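Wrist camera: depth and features locking onto the gripper finger, how do you mask it properly?

Posted in Perception and Calibration

mallitside_dev

We run a wrist-mounted color camera feeding a visual servo loop at 40 Hz. Features are picked per image, matched against the previous one, and the camera motion estimate goes to the controller as a correction on top of joint kinematics. During slow approaches the estimate drops to near zero while the arm is clearly moving. Logging the inliers shows most of them sitting on the finger. RANSAC then picks the finger as the dominant rigid body, and it is static relative to the camera.

A typical view during the approach:

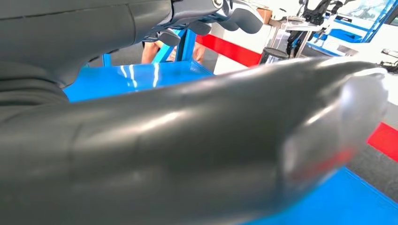 Wrist camera view, finger across the lower two-thirds.

I tried a fixed polygon mask drawn by hand. It works with the gripper in one position and fails when it opens or closes. Raising the feature budget to 500 made no difference. Is there an accepted way to do this, or do I need a segmentation network?

Kamira

You don't need a network. You have the joint state and presumably the gripper mesh, so render the mask. Steps we use:

Load the gripper links from the URDF, visual meshes, not collision meshes.
Set a virtual camera with your intrinsics and the hand-eye transform.
For each image, look up the gripper joint position at the exposure time (interpolate, don't take the latest message).
Render to a binary buffer, dilate by 14 pixels, pass it to the detector as the mask.

Rendering at half resolution costs us under 2 ms. The dilation matters in your case. Your fingertip is blurred and looks translucent, with red from the background showing in the lower part, so the mesh edge will not line up with any clean image edge. Mask the whole tip and a margin past it.

Also mask the wrist housing at upper left and the finger pieces at top center. They are smaller but they pass the same static test.

After masking, check what is left. The blue tabletop has white streaks of reflected light on it. Reflections shift with viewpoint and don't obey the motion of the plane, so expect bad matches there. I would cap features per grid cell so the table can't take the whole budget. The blue stand is a better source, it has real edges.

gerkness

just crop the bottom of the image, worked for me

Krūmiņa

Cropping leaves very little here and still keeps the wrist parts along the top.

Adding to Kamira's reply: masking the robot's own gripper does not cover everything that moves. There is a second arm at upper right, and a person's legs behind the stand. Neither belongs to your URDF. If the second arm publishes its state, render it into the same mask using the base-to-base transform. For people, rely on outlier rejection, but seed it with the kinematic prediction. Reject any match whose residual against predicted motion is over your threshold before RANSAC runs. That step alone would have caught your original failure, as finger features show zero flow when the prediction says otherwise.

One warning: if the hand-eye calibration is poor, the gate will throw out good matches too. Start loose and log the rejection rate per image.

mallitside_dev

Rendered mask plus the prediction gate fixed the zero-motion problem. My timestamps were also off, I was using receive time for the gripper joint. Still tuning the grid cap. Marking Kamira's reply as accepted.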